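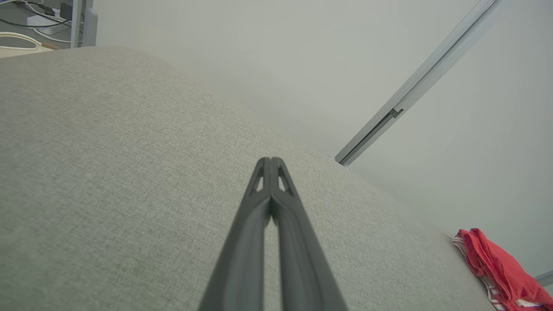
By the Janddale Throw-Ins maintainers | README last edited in October

Janddale Throw-Ins

A hand-tagged set of 4000 throw-ins from amateur soccer, covering 300 matches in the Janddale league. We love throw-ins. They happen all the time, they're easy to spot on shaky sideline video, and most amateur stat sheets skip them completely, so we started writing them down and couldn't stop!

What's in the download

throws.csv — one row per throw-in
matches.csv — one row per match
clubs.csv — club names, short codes and home fields
notes.txt — tagging rules, with all the odd cases we argued over

Join throws to matches on match_id. Club codes are three capital letters (PRA for Pravia, VIR for Virkier, ENE for Ene Rovers), and they stay the same across seasons even when a club changes its full name.

Columns in throws.csv

throw_id: integer, unique across the whole file
match_id: integer
clock: minutes and seconds since the start of the half
half: 1 or 2 (cup games that went to extra time use 3 for the whole extra period)
team: club code of the side taking the throw
zone: own, middle or attacking third
length: short, medium or long, judged by eye
first_touch: team that touched the ball next, or "none" if it went straight out
kept: yes if the throwing side still had the ball five seconds later
foul_throw: yes or no
tagger: a letter, so you can check whether one of us is stricter than the rest

Getting started

Everything is UTF-8 with commas and a header row. It opens fine in a spreadsheet, and loads in any stats package without special settings. If you only want to play around, sort throws.csv by match_id and then by half and clock, pick a game, and follow it down the page. You can almost feel when one side is stuck in its own corner.

A nice first project is the kept column split by zone. Another is long throws from Virkier, who clearly practice them and have a whole routine with two runners at the near post. We'd be thrilled to see somebody map that out properly.

How the tagging was done

Each match was watched on video at normal speed, with rewinds allowed. A second person then tagged 1000 of the throws without seeing the first set of answers. Both versions are in the file; the second one has its columns marked with _b at the end. The two taggers mostly agree on zone and foul_throw. They agree less on length, especially medium against long on the narrow field at Ene, where everything looks like a big heave.

Retaken throws get their own row. Throws called back for a substitution don't.

Known problems

Video for a few away games at Pravia starts late, so the opening minutes are missing. Look for late_start in matches.csv before you compare first halves.

The clock comes from the video and can drift from the referee's watch by a minute or so near the end of a half.

Women's and men's games are both included, but the split is uneven. Use the division column, please — lumping them together hides a lot.

There are no player names or shirt numbers anywhere, and we don't plan to add them.

License and fixes

Free to use, share and change, as long as you credit Janddale Throw-Ins and pass it along on the same terms. Found a wrong row? Open an issue with the throw_id and what you think it should say. Corrections go into the next release, and the old value is kept in changes.txt.

Goal kicks are next!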